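Hawthorne Toy Library to reopen in larger premises at Cinley
21 October 2018
For immediate release

Hawthorne Toy Library will reopen next month in the former haberdashery shop on Cinley High Street, after more than a year of working from the back of a van and two borrowed cupboards.

The library lends toys, puzzles and games to families, childminders and nurseries in Cinley and the villages to the north of it. It had to leave its old rooms above the Hawthorne Road dental surgery when the lease came to an end. Since then loans have been by appointment only, and the larger items, including the ride-on toys and the soft play sets, have been in storage.

The new premises are on the ground floor, with level access from the street and space for pushchairs inside the door. There is a lending room at the front, a smaller playroom behind it, a toilet with a changing table, and a workroom where returned toys are cleaned and checked before going back on the shelves.

The collection now stands at 1177 items. Membership had fallen to 426 families by the end of the summer, and the library hopes that regular opening hours will bring back those who found the appointment system hard to manage.

Morfudd Samuel, manager of Hawthorne Toy Library, said: "We kept lending all the way through, but it was slow work for us and for the parents. If you wanted a train set you had to ring up, wait for a call back and then meet the van. A lot of people gave up, and I don't blame them. Having a door that opens at the same time every morning will make a great difference."

How borrowing will work

Members will be able to take home up to six items at a time and keep them for four weeks. Loans can be renewed by telephone or at the desk, unless another family has asked for the item. Party sets and outdoor equipment are lent for shorter periods and must be booked ahead.

Family membership will be paid once a year. Families who receive help with their housing costs, foster carers and grandparents with regular care of a child can join free of charge. Childminders and nurseries will continue to have a separate membership which allows longer loans and bulk borrowing.

There are no fines for late return. Members are asked to report lost or broken pieces when they bring an item back so that the set can be made up again. The library keeps a large stock of spare parts from sets that have been retired, and most missing pieces can be replaced on the spot.

Existing membership cards will still be accepted. Anyone whose membership ran out while the library was without premises will have it extended to the end of March without having to apply.

A new section for building and stacking

The reopening will also bring a change in the way the toys are arranged. They were formerly shelved by age, which often meant that children with additional needs were directed to shelves marked for much younger children. In the new lending room they will be grouped by the kind of play they are used for: building and stacking, pretend play, music and sound, puzzles and matching, movement, and games for several players.

Building and stacking will be the largest section. It has been paid for by a grant from Wuvomura, the household storage retailer, which has its regional warehouse at Cinley. The grant covers new sets, shelving and a low play table where children can try things out before choosing.
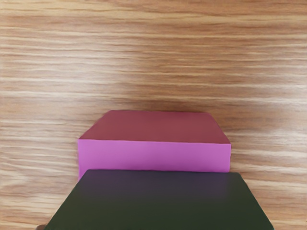

Plain shapes on a wooden tabletop, including two small cubes, one stacked on the other, in the second picture.
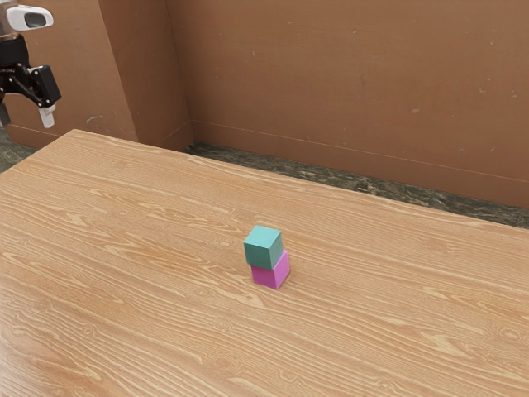 Advice for parents and carers

Rianne Postma, an occupational therapist, will hold a drop-in advice session at the library once a month. Parents can ask about choosing toys for a child who finds it hard to grip, reach or sit for long, or who is easily upset by noise. No referral is needed and there is no charge.

Ms Postma said: "Parents often arrive with a list of expensive things they have seen recommended. Very often a simple set of blocks will do the job, and if it doesn't suit the child it can go back and something else can be tried. Being able to borrow takes the worry out of getting it wrong."

The library will also restart its Welsh and Ukrainian story mornings, which stopped when the old rooms closed. The Welsh sessions will be led by Ffion Parry and the Ukrainian sessions by Ustyna Holovko. Both are open to all families, including those who speak neither language. Places are limited by the size of the playroom and should be booked in advance.

Repairs and donations

Kourosh Salehi has been appointed to run the workroom. He was previously a furniture restorer with Brotis, the Cinley joinery firm, and will be responsible for the safety checks on all returned and donated items.

Mr Salehi said: "Older toys tend to be well made and can be kept going for years. It is usually a wheel, a hinge or a bit of worn paint. Where something can't be made safe we take it apart and keep what is useful."

The library is glad to be offered toys in good condition, in particular wooden railway track, floor puzzles with all their pieces, dolls' house furniture and musical instruments. It cannot take soft toys, car seats, cot mattresses or anything electrical that plugs into the mains. Donations should be brought to the workroom door in Tanner's Lane and not left on the step outside opening hours.

Board games for older children are also wanted. The library has few items suitable for children over eight, and members have asked for more.

Opening hours and access

The library will be open each weekday from half past nine until one, with a late session until six once a week for parents who work during the day. The van will carry on visiting the villages during school terms, following the same route as at present. A new timetable will be posted in the window and sent to all members.

There is no parking outside the shop. The nearest car park is behind the market hall, and there are marked bays for disabled drivers in Tanner's Lane. The Hawthorne bus stops opposite.

An open morning will be held before lending begins, when visitors can look round, join or renew, and meet the staff. Members who still have toys on loan are welcome to return them then.

Ms Samuel added: "If there is something at the bottom of the toy box with our sticker on it, please bring it back. We shall be pleased to see it, however long it has been."

Notes for editors

Hawthorne Toy Library is an independent charity. It takes its name from Hawthorne Road, where it first opened, and will keep the name after the move.

Press visits to the new premises can be arranged before the open morning. Morfudd Samuel and Rianne Postma are available for interview. Interviews in Welsh can be arranged with Ffion Parry.

Press enquiries should be addressed to Morfudd Samuel at the library's office.

Ends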